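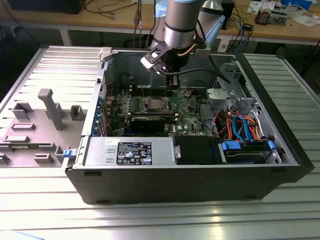
Stripping old Dell towers for parts – what is worth keeping?

Demcombe Hardware Forum > Desktops > Repair and Reuse

hultach_bench
Posts: 214

I have a stack of old Dell towers to go through before the end of February. They came out of an office that closed. The plan is to get as many as possible running again and break the rest for parts.

Dual memory banks, one expansion card in most of them, processor in a metal frame socket. I have been taking the cooler off first, then the card, then the memory, and leaving the processor in its socket until last. Drives are already out.

Questions:
Is it worth pulling the processors at all, or should they stay with the board?
Does anyone bother with the blue plastic parts by the slots?
What are people using to get old paste off?

mpetrie
Posts: 1,000

Leave the processor in the socket. A bare board with an empty socket is asking for trouble. One thumb in the wrong place and the board is scrap. If you sell them as a pair you get more for it anyway, and the buyer knows the two work together.

Paste: isopropyl alcohol and coffee filters. Paper towels leave lint.

Tuncay Baysal
Posts: 88

I would do the opposite with the processor. I pull every one and put it in a plastic clamshell with the model written on a label. Boards from these towers hardly sell because the mounting holes and the front panel connector only suit that case. Processors go to anybody with a matching socket. Out of the last batch I moved 7 processors and 3 boards.

Agree on the alcohol.

mpetrie
Posts: 1,001

Then put a socket cover on, at least. I have bought boards from people who said "tested, working" and half the pins were leaning over.

Tuncay Baysal
Posts: 89

I do put covers on. I didn't say to throw them in a box bare.

kettle_and_fuse
Posts: 41

Keep the blue plastic. Those parts get brittle and people do look for them. I fix up machines for a school and I have had two towers where the card would not stay seated because the piece holding the bracket had snapped. I ended up using cable ties. Same for the blank metal slot brackets, throw them in a jar.

One thing on order of work. Take the card out before you touch the memory. If it runs the long way in front of the memory bank, it is in the way of your knuckles and you will be pulling the modules at an angle.

hultach_bench
Posts: 215

OK, I already do card first so that is fine. I had been tossing the blue bits. I will start a box.

Another question. Does everyone lay the case flat? I have been doing it with the side cover off and the tower on its side, which is comfortable, but the table is aluminum extrusion with ribs and I keep losing screws down the grooves.

mpetrie
Posts: 1,002

Flat, always. Working on a standing tower means the cooler is hanging off the board when the last screw lets go. For the screws use a magnetic dish. I have one made by Yüksel that must be ten years old and it still holds everything.

sorrel77
Posts: 12

Metal table is a bad idea if you ever power the board up out of the case. Put a rubber mat down. Inside the case it makes no difference.

kettle_and_fuse
Posts: 42

Cardboard works too. A flattened box costs nothing and you can write on it which screws came from where.

sorrel77
Posts: 13

Cardboard sheds dust into everything. I went through a phase of it and stopped.

kettle_and_fuse
Posts: 43

Never had a problem in several years of doing it. Wipe it first.

Tuncay Baysal
Posts: 90

Back to what to keep. My list for these:

Memory, always, tested in sets
Processor
Cooler with its own screws taped to it
Expansion card if it has its bracket
Drive bay parts if the clips are intact
Coin cell holder no, board speaker no
Power supply only if the fan is quiet

I list everything on Clornumero under the case model and not the part number. More people search that way.

mpetrie
Posts: 1,003

I would add the case itself. A clean chassis with a straight rear panel and the original side cover is worth holding on to if you have room. Most of the covers I see have been bent by someone prying at the wrong end.

hultach_bench
Posts: 216

Room is the problem. I can keep 3 cases and the others have to go to the metal bin.

I am going to split it. Boards that boot stay together with their processor and get a cover sheet with the memory that was in them. Boards that don't boot lose the processor and go to recycling. Will post again when I have been through the first lot.

sorrel77
Posts: 14

Check the coin cell before you call a board dead. Swap it, clear the settings, then try again with one memory module.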